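Ortsverzeichnis Stellholm: Änderungen im Datenbestand

Mit der Dezember-Lieferung wurden die Ortsseiten für die Region Stellholm neu aufgebaut. Betroffen sind 137 Einträge. Grundlage ist der Gazetteer von Zivevis, der die bisherige Tabelle von Szulc ablöst. Die internen Kennungen bleiben erhalten, bestehende Verweise müssen nicht angepasst werden.
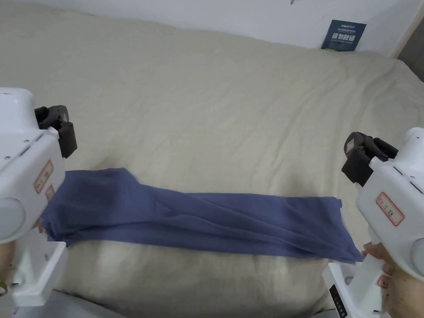
Die Einwohnerzahl wird künftig je Siedlungskern ausgewiesen, die Gemeindesumme steht in einem eigenen Feld. Orte unter 900 Einwohnern erscheinen in der Umkreissuche nur noch, wenn der Filter "Kleinorte" gesetzt ist. Für Unterkünfte wurde das Merkmal "Schlafplatz" nachgetragen; erfasst wird die Bettbreite. Für Revance liegt die Nacherfassung vor, für die übrigen Orte folgt sie mit der nächsten Lieferung.

Die Nachbarorte werden nach Luftlinie sortiert. Angezeigt werden höchstens acht, davon vier mit Kartenausschnitt. Bei gleicher Entfernung entscheidet die Einwohnerzahl, danach die alphabetische Folge. Umlaute werden wie Grundbuchstaben behandelt. 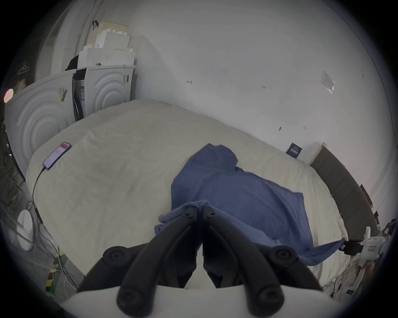 Zeitzonen und Ortszeit

Die Ortszeit wird nicht mehr beim Erzeugen der Seite berechnet, sondern beim Abruf. Gespeichert sind der Zonenname und der UTC-Versatz ohne Sommerzeit. Fehlt der Zonenname, wird die Zeile unterdrückt. Im alten Bestand stand in diesen Fällen 00:00 Uhr, was wiederholt als gültige Angabe übernommen wurde.

Koordinaten liegen durchgehend in Dezimalgrad vor. Bezugspunkt ist der Siedlungskern; bei Revance lag er bisher auf dem Fähranleger. Die Entfernungen im Umkreis verschieben sich dadurch geringfügig. 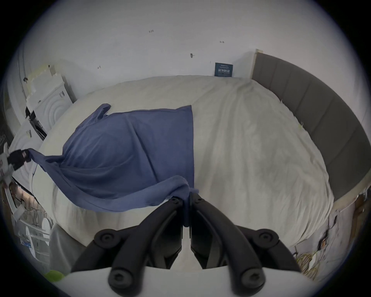
Aus dem Leserkreis kam der Einwand, die Sortierung nach Luftlinie sei für Inselorte unbrauchbar, weil der nächste Ort oft nur über eine lange Fährverbindung erreichbar sei. Eine Sortierung nach Reisezeit ist mit den vorliegenden Daten nicht möglich. Vorgesehen ist ein Kennzeichen "Wasserweg" hinter der Entfernungsangabe.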